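Do family Christmas memories hold up? Project report, Kamrul Sheikh

I asked relatives to write down one childhood Christmas at Tomoana, then checked the stories against my great-aunt's diary. Everyone swore the ham caught fire. The diary says it was a tea towel.
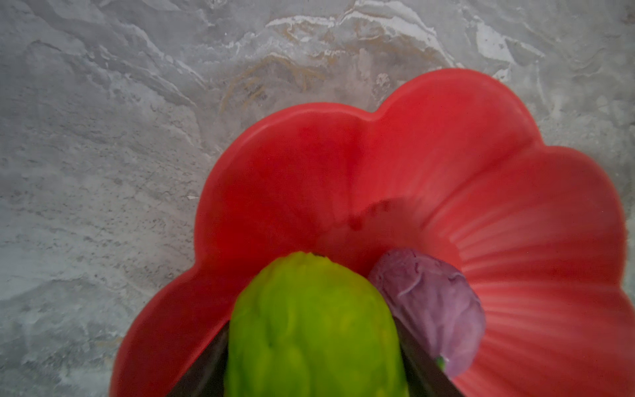 Purple cabbage in the red bowl.

Dénes Hajdu remembers 1,000 lights on the verandah -- I doubt it. The diary has one string, and it was broken. 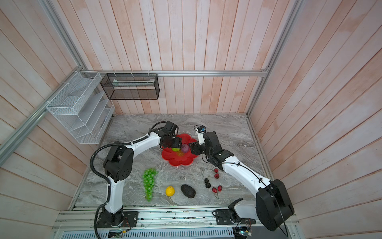

Only 2 of the 5 stories matched the diary on anything but the weather. I'm not sure I trust the diary either.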